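Lunch Boxes, 300 Times Over: a talk with Cosmin Coman of the Matheson robotics club

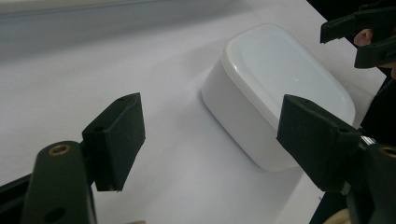 Why a food container

Cosmin Coman has a cold the afternoon we talk and he apologizes for it twice. He is a senior, in his third year with the Matheson club, and in charge of what the students call the hands. Those are the green hand-held grippers. The arm gets its turn in March, at the Gandance meet, and until then most of the work is people at a table, picking things up and putting them down.

"Everybody wants to do the arm," he says. "I wanted to do the arm. But the arm only knows what we showed it."

What they are showing it this term is a white plastic container with a lid. White table too. I asked if that was on purpose.

"The meet has a white table. So, yeah. White on white is mean. The edges sort of go away and all you've got is the shadow. We tried a red cup first and it went great and Mr. Meléndez said great, now do the hard one."

Crisóforo Meléndez teaches shop and physics and has run the club from the start. He came in halfway through our talk looking for a hex key, stayed for most of it, and left without the hex key.

Fingers, pads, brass

The fingers are printed at school, in dark green, the spool they had most of. Brass inserts go in with a soldering iron so the screws have something to bite. Coman did the first set himself and melted one in crooked.

"You get one try with those. If it goes in leaning, you print the whole finger again. That's a night."

The pads are separate blocks, so they can be swapped. Version one was bare plastic and let go of anything smooth. The club is on version four. I asked what changed and got a long answer about angles, most of which I didn't get down fast enough. Short version — the pads tilt in, and the rounded corners on the container meant they kept grabbing it in the wrong spot. Long side good, short end bad.

"The ends are round," Coman says. "You squeeze a round end and it squirts out. Like soap."

Two at the table

They work in pairs, a gripper each. One student moves the container, the other resets it at a new angle, then they trade. A good run counts. A bump or a drop gets marked and kept in its own folder, which Meléndez insists on.

"Kids want to throw out the bad ones," Meléndez says. "I want to know how many there were. If they hand me a folder with no drops in it I don't beleive the folder."

The goal was 300 good runs. They had 569 when I visited and the new number, written on the board and underlined, is 700. Who moved it? Coman pointed at Meléndez. Meléndez pointed at Coman.

Is it boring?

"Yes," Coman says. Then, after blowing his nose: "The first 30 are boring. Then you start noticing stuff. Like I always come in from the left. Always. So the arm is going to come in from the left, and if the judge puts the box by the left edge we're dead."

So now there's a sheet taped to the wall that says where to start from. The freshmen made it. It's very strict. Coman got written up on it for skipping ahead.

The other school

The team to beat is Zurkereo, who won last year with a suction cup. Coman is still a little sore about it.

"It's a lid. It's flat in the middle. Of course suction works on a lid." He shrugs. "This year they can tip the box on its side. Good luck."

Meléndez says he'd have picked suction too and that he told them so at the time. There was some back and forth here that I was asked to leave out.

What's next

A soft pouch, then a bowl. The pouch scares them. Money is tight — the Fotumden hardware store gave them screws and a discount on filament, and the club has a bake sale coming up to cover the van.

Coman graduates before the next season. He has been teaching a sophomore to set the inserts, with a jig this time, and says hers come out straighter than his ever did. Whether he'll keep a set of fingers when he goes, he wouldn't say in front of Meléndez.

The club meets after school until 6, in the shop. New members should bring there own safety glasses if they have them.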